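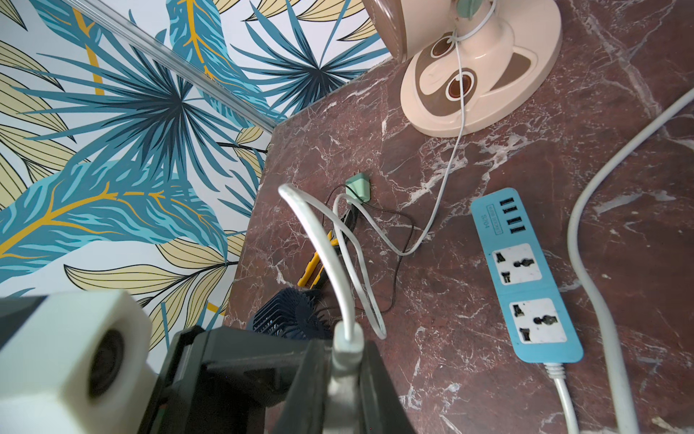 How a Robot Arm Gets Ready for Its Day

Have you ever tried to plug in a cable without looking? You poke, you miss, you flip it over, you poke again. Now think about a robot arm learning to do that same job. It needs a lot of help first, and the helping is one of the best parts!

Meet Skurkier. Skurkier is a robot arm that lives in a workshop called Posevside, and its job is to practice picking up cables. Two people look after it. Tiziana Dal Bello sets it up in the morning, and Guido Zuccaro fixes it when something goes wrong.

Waking up the arm

Skurkier doesn't stretch when it wakes up, but it does something close. Each joint moves slowly to a spot called "home." Skurkier has 7 joints, and every one of them has to find home before the arm can do any work. If a joint stops early, Tiziana switches everything off and looks for the trouble. Sometimes it's only a bit of grit!

Checking the eye

A small camera rides along near the gripper (the gripper is the robot's hand). Wherever the hand goes, the camera goes too, so it sees the table from very close up. One fingerprint on the lens can turn a cable into a blurry gray worm. Tiziana wipes it with a soft cloth, the same kind you use for eyeglasses.

Checking the fingers

The gripper has to squeeze just right. Too hard, and it could crush a plug. Too soft, and the plug slides out. So Tiziana lets it hold the end of a USB cable and gives the cable a gentle tug. Did it slip? Then the fingers need cleaning, or maybe new pads. Guido changes the pads after every 4000 grabs. He writes each change in a notebook, and the last one was change number 323. That's a lot of grabbing!

Why cables are so tricky

A block stays the same shape when you lift it. A cable doesn't! Lift one end and the rest bends, loops and flops over whatever is nearby. A cable for a fan can cross a cable for a charger, and a thin black wire can curl around in the middle of it all. The robot has to work out which bit belongs to what. People find this hard too. Look behind your TV sometime.

Fixing day

On Saturday the arm is turned off and Guido gets out his tools. He tightens the screws at the wrist, which shake a little looser each week. He also checks the robot's own cables, the ones that carry power and messages to the hand. They bend every time the arm bends, so they wear out first.

Try it yourself

Put 5 cables in a pile on a table, all unplugged. Using only your thumb and one finger, try to pull one out without moving the others. Then try it with one eye shut!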